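## 3. Cell Setup and Upkeep

The simulated cell is built from one arm, one mounting platform and one table.

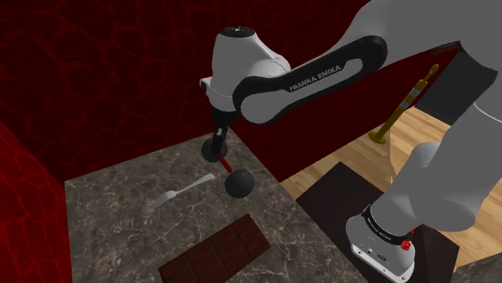
We kept the cell definition in a single configuration file so that every run starts from the same state. The file lists the pose of the base, the pose of the table, the joint limits, the gripper opening and the set of objects to be loaded. Wall, floor and tabletop textures are stored apart from it and can be changed without touching the geometry. All of this runs in Brelturitz, our in-house wrapper around the physics engine.

**Figure 2.** The cell as rendered in simulation. The gripper is over a dumbbell with a red handle; a fork and a chocolate bar lie on the same tabletop.

### 3.1 Base and table alignment

The base frame is fixed to the platform and is never moved during a run. The table is placed relative to the base, and its height is read from the collision mesh. Early versions used the height of the visual mesh instead. The two meshes differed by 2 mm, and the fingers pressed into the surface on low grasps. Flat objects suffered most, as the fingertips have to come close to the table to reach them. After the change, we removed the height offset that had been added to the grasp planner to hide the problem.

### 3.2 Gripper contact

Finger contact needed the most attention. With the default friction values, rounded objects slid out of the grasp when the arm lifted. We raised the friction on the finger pads only and left the objects alone, then shortened the physics step. Contact forces are logged for both fingers. If they disagree for more than two steps in a row while the gripper is closed, the run is stopped and marked for review.

Collision shapes for the objects are made by convex splitting. A dumbbell must be split at the handle, or the hull fills the gap between the weights and the fingers cannot close. This check is done by hand when an object is added.

### 3.3 Routine checks

The cell is reset after every 300 runs. At each reset the arm is sent to its home pose, joint positions are compared with the stored values, and the object meshes are reloaded from disk. We added the reload after a memory fault in the Clumateck mesh loader left old collision shapes in place under new textures. The fault gave no error message and was found by Benedetta Villa while replaying failed grasps.

Changes to the configuration file are made on a separate branch and tested with a short fixed sequence of reaches, with the gripper open and then closed. The joint traces are compared with those of the last accepted version. A change that alters any trace is accepted only with a written note in the Tranness log stating which parameter was edited and which earlier results must be run again.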